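Flunville Automation Center Compares Gripper Fingers for Dish Handling

Two-arm bench study looks at how finger shape affects work with plates in a bin 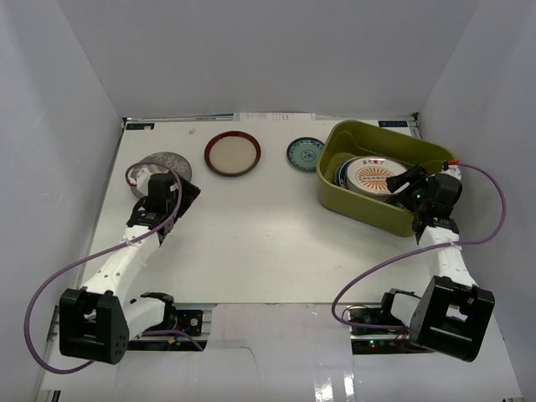 Scope of the Comparison

The Flunville Automation Center has completed the first stage of a study comparing two sets of gripper fingers for handling household dishes. The work was carried out on a tabletop station with two arms of matching build, and the results were presented to member companies in May.

The study was led by Humaira Lashari, head of the center's manipulation group. Jawad Abbasi was responsible for the controllers and for the record of each attempt. The fingers under comparison were the Nerklow, a stiff, angular design, and the Loment, which has a softer pad along its inner face. Both sets fit the same wrist and can be exchanged without changes to the arm.

Dishes were selected because they remain a difficult item for automated handling. A plate lying flat offers very little edge to hold. A plate resting on others in a bin may be easier to reach at the rim, but it can shift when a finger touches it, and the wall of the bin limits the directions from which an arm can approach.

How the Work Was Done

The dishes used in the study were round and differed in size, color and decoration. The olive-green bin was placed on the right half of the table, at an angle to the arms, with dishes piled inside. Other dishes were laid directly on the white tabletop. One arm could work at the bin while the other worked at a dish on the table, and the operators recorded the two tasks separately.

The center recorded 655 attempts in total. Of these, 501 ended with the dish lifted and set down at its assigned place without a second grasp. The remainder were divided into three groups: attempts in which the fingers did not get under the rim, attempts in which the dish was lifted but turned in the grip, and attempts stopped by the operator. Any attempt that ran longer than 15 seconds was stopped and placed in the last group.

Both sets of fingers were used on both arms. The center exchanged them at the midpoint of each session so that differences between the left and right positions would not be mistaken for differences between the fingers. Speed limits and closing force were held at the same settings throughout. The controller was supplied by Janjua and was not modified for the study.

Findings

The angular fingers performed better on dishes lying flat. Their narrow tips were able to enter the gap below the rim with less sideways movement of the dish. The padded fingers were more likely to push a flat plate across the table before closing, particularly when the plate was small and light.

Results at the bin were different. Once a rim had been reached, the padded fingers held it more steadily during the lift, and fewer dishes turned in the grip. The angular fingers were quicker to reach the rim, but a plate held near its edge tended to tilt as it cleared the bin wall.

"Member companies have asked us which of the two they should buy, and the answer depends on where the dish starts," said Lashari. "A facility that unloads bins has a different problem from one that clears tables. We would advise each company to look at its own mix of work before it makes a choice."

The group also reported on cable routing. Each arm carries a purple cable that runs from the gripper end back along the forearm, where it is tied. In early sessions the cables were tied closer to the wrist, and operators noted a slight pull when the wrist was turned fully. Moving the tie farther down the forearm and leaving a wider loop removed the effect. The center has added this change to its setup notes for all stations of the same type.

Abbasi noted that decorated plates did not produce a clear difference in the results. Operators guided every attempt in this stage, and the question will need to be examined again when camera-based grasp selection is introduced.

"The operator can find the rim of a patterned plate without difficulty," Abbasi said. "We do not yet know how well the software will do so, and the present figures should not be read as an answer to that question."

Limits of the Study

The center advises caution in applying the results to other settings. All dishes in this stage were clean and dry at the start of each session. Bowls, cups and cutlery were not included. The study did not measure wear on the finger pads, and the number of sessions was too small to support a statement on service life.

Eight operators took part. Their level of experience varied, and those who had used the station before completed more attempts within the time limit. The full report gives results by operator group as well as by finger type.

Next Stage

A second stage will use the same station and the same bin, with the addition of bowls and deeper dishes. The group also plans to test a mixed arrangement, with angular fingers on one arm and padded fingers on the other, in which one arm raises the edge of a dish and the other completes the lift.

The report on the first stage, together with the setup notes and the table of attempts, is available to member companies on request from the manipulation group. Companies wishing to propose dishes for the second stage should send a short written request to the same office, giving the diameter, weight and material of each item.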